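Every wall made of bricks has a pattern in it. Bricklayers call the pattern a bond. Once you know what to look for, you will start to notice bonds on houses, schools, chimneys and garden walls.

## Why bricks overlap

Suppose you stack bricks in straight towers, one right next to the other. Each tower stands on its own, and a push can tip one over without moving its neighbors. The joints between the bricks make one long line from the top of the wall to the bottom, and a crack can run straight down it.

Now suppose each brick sits across the gap between the two bricks under it. The weight of the top brick is shared by two bricks. Those two share it with three in the next row, and so on down to the ground. The wall works as one piece.

## Some words to know

- **Course:** one row of bricks.
- **Stretcher:** a brick laid so that you see its long side.
- **Header:** a brick laid so that you see its short end.
- **Mortar:** the paste of sand, water and cement or lime that goes between bricks. It gets hard as it sets.

## Three bonds

**Running bond** is all stretchers. Each course is moved over by half a brick. Many newer houses have it.

**English bond** has one course of stretchers, then one course of headers, then stretchers again. The headers reach back into the wall and tie the front to the back.

**Flemish bond** has a stretcher, then a header, then a stretcher, all in the same course. Each header sits over the middle of the stretcher below. It takes longer to lay, and people often chose it for the front of a building where it would be seen.

## The wall at Girnberg

The old grain store at Girnberg has a long wall in English bond. It is 97 courses high at the tall end. When part of it was repaired, the bricklayer, Maja Tomaszewski, took out 681 cracked bricks and put in new ones. She kept to the old pattern. The new bricks are a little brighter than the old ones, so you can still find the patch if you stand by the gate.

The corner of the wall was the slow part. At a corner, a whole brick and a header do not always come out even, so the bricklayer cuts a thin piece called a **queen closer** to fill the space. Look for thin bricks near the corners of old buildings.

## Try it with toy bricks

1. Build a wall six bricks long and five courses high in straight towers.
2. Build another the same size in running bond. You will need half bricks at the ends of every second course.
3. Push each wall gently with one finger, in the middle, near the top.
4. Write down what each wall did.

Toy bricks that snap together hold on to each other from top to bottom, but nothing joins them side to side. Plain wooden blocks do not hold on at all, so go easy when you push. 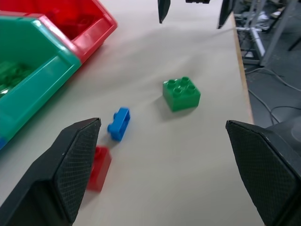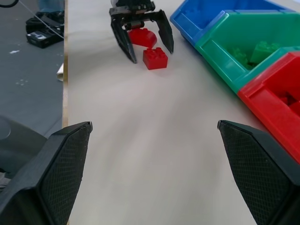
*Top picture: toy bricks on a table, with a red one closest.*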